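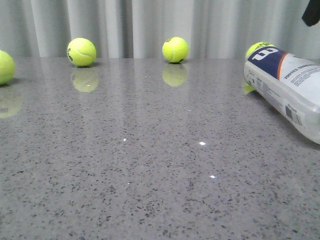

Khang Lại says the Drovau kit should be returned the moment it asks you to calibrate anything, and that a grown adult who wants a tennis ball moved can move it. I read his comment twice and went ahead with the calibration anyway. My own first attempt at this kit took an entire evening, so let me save you part of yours.

How to Teach the Drovau Arm to Pick Up a Tennis Ball

The Drovau is a tabletop arm with a two-fingered gripper, a wrist camera, and a manual translated by somebody in a hurry. It costs 600 dollars, or 400 if you skip the camera. Don't skip the camera. Without it you will be typing in positions by hand, and you have other things to do with your life.

Step 1. Clamp the base down

Use both clamps, and tighten them more than feels polite. Then run the "Home" routine with nothing in reach. The arm swings wider on startup than the drawing in the manual suggests, and it has no opinion about your coffee.

Step 2. Set the table height

Open Setup, choose Surface, and lower the closed fingers until they just clear the counter. Press Save. Press it again, because the first press only wakes the button up. If you have a polished countertop, turn on the setting called "Ignore shine." A glossy surface gives you a second, blurry ball under every real one, and out of the box the software is happy to reach for either.

Step 3. Show it the ball

Put one ball in front of the gripper and leave plenty of room around it. Choose Teach, then Round Object, and wait for the outline on the screen to settle.

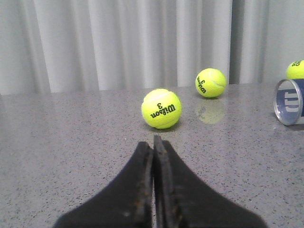 Once the outline holds still, press Keep. Turn the ball a little and do the same again until you have 10 views saved. The manual asks for 14. I did it both ways and noticed no difference apart from my mood.

Step 4. Set the grip

Start with Soft. Medium works too, but Firm squeezes the ball enough that it hops when the fingers open, and then you are on your knees looking under the stove. Wipe the finger pads before a long session, since felt fuzz sticks to them and the grip suffers.

Step 5. Let it try

Press Run at the slowest speed and keep a hand near the stop button. If the fingers land short, redo Step 2. If they land to one side, redo Step 3. If they close on thin air with great confidence, restart the app.

Should you buy one? For a patient beginner, yes. The arm is sturdy and the teaching screen is pleasant once you know which buttons need pressing twice. Drovau's support desk answered my email at 4 a.m. with a link to the manual.

Related articles
Trindovholm Mini Arm: Three Weeks of Mild Disappointment
How to Replace Worn Gripper Pads
Illthorpe Suction Cup Set Review
Wrist Camera Keeps Losing Focus? Try These Fixes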